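Prernen two-arm handling kit: trial unit under review

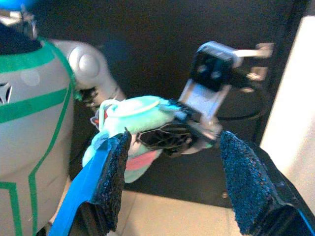

Last edited 2nd May by S_Yatsenko

S_Yatsenko
Members are invited to comment on the Prernen kit, on trial at Ivstead. The picture shows the plush handover exercise, with black foam pads on the fingers. The supplier quotes 763 per set of pads, fitting excluded.

rotdale_labs
The price is difficult to justify. Our department buys comparable foam for 20 and cuts it in house.

N. Yüksel
I must disagree. Cut foam peeled at our site after 400 cycles. The supplied pads remain in service.

rotdale_labs
Were both tested on soft goods? Kocabaş reported wear on cartons only.

S_Yatsenko
Soft goods only at Ivstead. The trial has 2 weeks left to run, and wear records will be posted in this thread.

Search this forum Go Advanced search
Contact the moderators | © Ivstead Automation Forum | Back to top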